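4. Seating the family and the council

1. Set out the rows before the notice goes up. The Humosen planner suggests 36 chairs per block. Treat that as a guess.

2. Keep two seats free at the front for late chiefs. 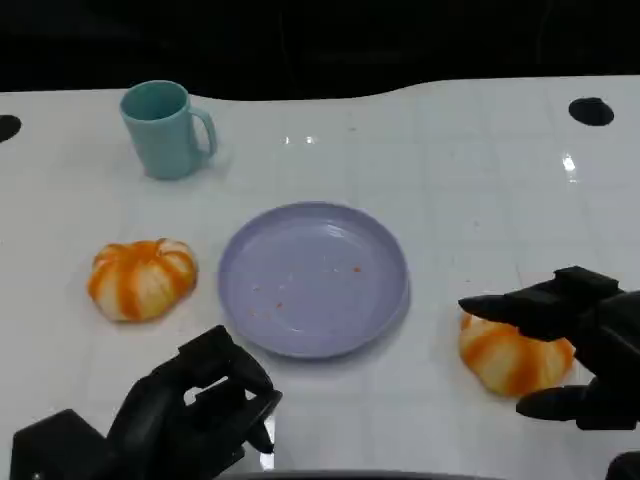
Fig. 4-1. White tabletop, back edge.

Note: The planner claims to handle more than 400 mourners. We would not rely on it – print the list.

3. Enter the burial date by hand. The April update was supposed to fix the calendar and may not have.

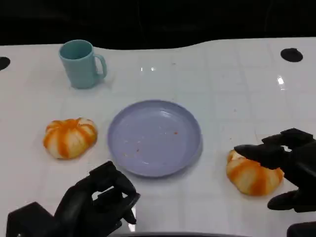
Fig. 4-2. Teal mug, upper left.

Caution: "Confirm all" sends the program to every guest at once. There is no undo, whatever the Petus help page says.

4. Allow five minutes per tribute. Speakers will ignore this.

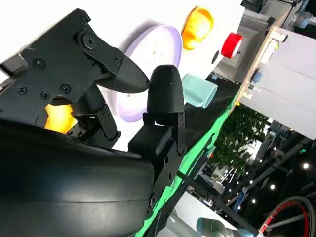 Fig. 4-3. Gripper, jaw tip and fingertip pad.

5. Save, then check that it saved.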